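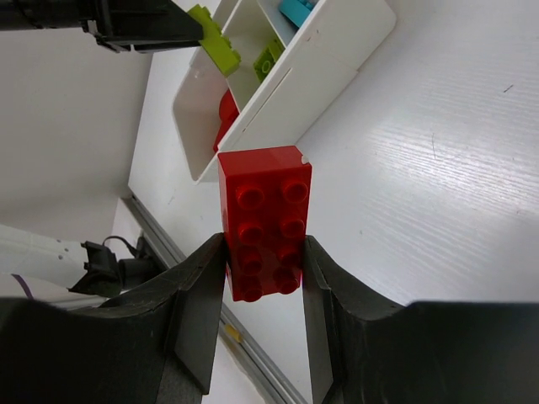

# Re: Second arm, wrist camera, and the brick sorting

**From:** Ravindran Thomas
**To:** Marar workshop list
**Date:** Aug 24, 2022

Dear all,

Thank you to Geetha and Padmavathi for the answers. I put the message of Geetha here first, because I will reply to it piece by piece, and after that I have two questions of my own. Please excuse my English where it is stiff.

> On the arms at the shared bench, Geetha Fernandes wrote:
>
> I read your notes on the two-arm setup and I have some doubts. First, are both arms really working over the same bin? When we tried this with the Umora controller, we gave each arm its own half of the table and never let them cross.
>
> Second, what does the wrist camera see when the gripper is closed on a brick? My fear is that the brick covers everything and the camera is useless until you let go.
>
> Third, why the big bricks? The small ones are cheaper and we have a full box of them in the cupboard.
>
> Geetha

**On the shared bin.** Yes, both arms go to the same bin, the white one with compartments. I know this is asking for trouble. In the picture at the top, which comes from the wrist camera of one arm, you see the other arm with a green brick over the bin while this one holds a red brick in front. I keep them apart with a very simple rule in the program: there is one "token" for the bin, and an arm must have the token before its fingers may go over the rim. The other arm waits at a fixed point on its own side. It is slow, but I have not had a collision since I put it in. Before that I had three, and one of them bent the finger mount that Sérgio had printed for us. He was very kind about it.

I also considered to divide the table as you did with the Umora. The problem is that the bin must then stand exactly on the border, and people move it when they clean the table.

**On what the camera sees.** Your fear is partly right. The brick takes the middle of the view, and both fingers are always in the picture. But past the brick there is still a good part of the bin, enough to find the outer wall and the walls between the compartments. What I lose is the area directly behind the brick. So I now take one image before the grasp, when the view is free, and use it to decide the compartment. The image during the carry I use only to correct the position of the rim. If the two disagree by too much, the arm stops and beeps.

A larger difficulty for me is the table. It is light in color, with a fine grain, and where the lamp reflects there is a bright patch with strong lines. My edge detection likes these lines very much. For one whole evening I was following the table and believed I was following the bin. Now I throw away every line shorter than 32 pixels, and this helps, but a piece of dull gray cloth under the bin would probably help more.

**On the size of the bricks.** The big ones forgive more. With a 2-by-4 I can be off by several millimeters and the fingers still close on the two long sides. The studs are also large enough that I can tell from the image if the brick is turned with the studs to the camera or away from it. I would like to try the small ones in September, after the fingers have softer pads. At this moment the tips are hard, and a small brick would jump out like a wet soap.

For those who want numbers: the log has 2866 grasps up to this morning. I have not yet separated the good ones from the bad ones, so please do not quote this number as a success of any kind. Sumathi has offered to write a small script for it.

Now my two questions.

1. Does anyone have experience with the Dilus cable guides? The cable on the arm makes a loop over the top of the wrist, and I worry that it will catch when the two arms are near each other. I tied it once with tape, and then the last joint could not turn the full way.

2. Padmavathi, you wrote that the Starnus driver drops messages when two arms share one bus. Was this at the default rate? I run at 20 Hz and I see nothing missing, but maybe I am looking in the wrong place. If you still have your configuration file, I would be grateful to compare it with mine line by line.

The bench is free for anybody on Thursday evening. If you use the arms, please start with the left one alone, and release the token by hand at the end. Otherwise the next person will find an arm that waits politely forever. The command is in the README, near the bottom:

```
bin_token --release --all
```

One more small thing: loose bricks should go back to the bin and not to the rail at the edge of the table. The arm base needs to slide there when we change the spacing.

With kind regards,
Ravindran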